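After the crayfish supper

We got the crayfish from Bredero on the way home – far too much, as always – and ate it at the big table in the workroom. 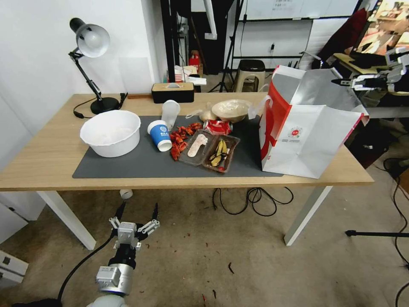

The tidying took me longer than the eating did. Shells first, into a bag and straight out to the bin (leave them overnight and you'll know about it), then the cups, then a good wipe of the mat. The carpet needed going over two times before I stopped finding crumbs.

Next up is the November lot from Altska, once I've sorted through all 430 of them.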